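Every March I get asked to sign off on the robot budget, and every March it's the same story: one giant line for arms, and then a sad little line at the bottom marked "misc." I've started asking to see misc first!

Our quote from Dusargate last year ran to 127 items (yes, I read them all). The hand-held grippers were the cheap part, so we bought them early and felt very clever. What we hadn't planned for was finger pads, spare pins, chargers, and the hours people spend picking things up and putting them down in ordinary rooms.

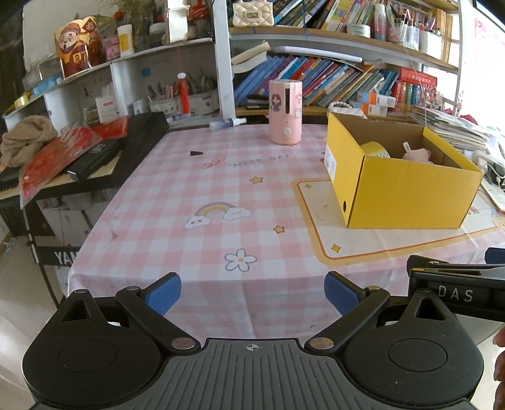
Zainab Tijani, who runs our planning, wanted 30 percent held back for all that. I argued with her for a week and I was wrong. We ended up placing 268 small orders, most of them to Modby, and each one needed its own approval.

So my pitch is pretty simple. Buy fewer grippers, pay people properly for their time, and keep the arms for year two. If 3 pairs are busy all day, great, go get a fourth.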